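Equipment Planning Gallery: Bottle Handling

Print this page | E-mail this page

The Grikell Center is preparing its equipment request for the coming budget year. The largest item is automated handling for small retail containers. This gallery is provided so that department heads may see the work at hand before the figures are reviewed in December.

Bottles at the workstation, seen at close range from the gripper side. 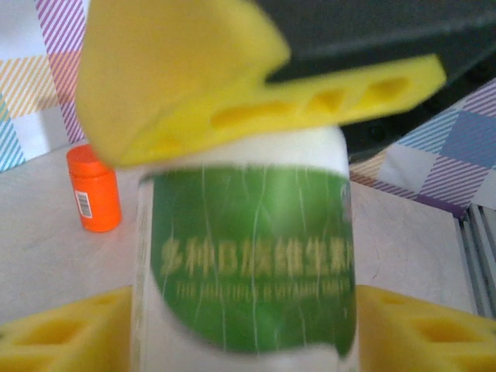
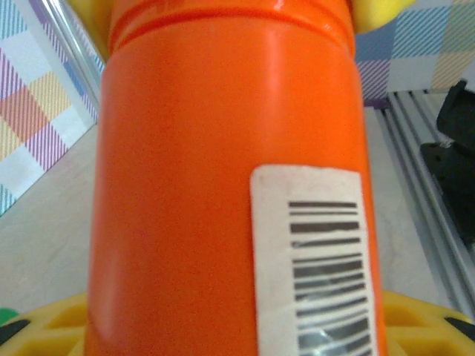
The request covers 4 gripper sets, one for each station scheduled for use next year. Quotations were obtained from two suppliers, Killo and Baltach. Killo offers a lower purchase price, with replacement fingers billed at $350 per set. Baltach includes the first replacement set and asks for payment within 60 days of delivery.

Replacement parts should be entered as an operating expense and kept apart from the purchase itself. Departments have in past years combined the two — a practice that made it difficult to compare one station with another. A reserve of $2,000 is proposed for fingers, mounting hardware, and wrist camera cables.

Bottles, labels, and other test goods are to be charged to general supplies. Requests for additional container sizes should state the diameter, the filled weight, and the type of cap. Yuan, the scheduling system now in use at the Center, will carry the delivery dates once an order has been placed.

Questions concerning the request may be directed to Iara Carrasco, Equipment Planning. Written comments will be accepted until 4 p.m. on the last working day before the review.

Print this page | E-mail this page

Reader comments (3)

labmanager_east
Does the $350 include shipping? Our last order of fingers had a freight charge that was not on the quotation.

I. Carrasco
Shipping is billed separately under the Killo quotation. The revised worksheet will show it on its own line.

T.R.
Please consider a second wrist camera as a spare. A station without one is out of service until the part arrives.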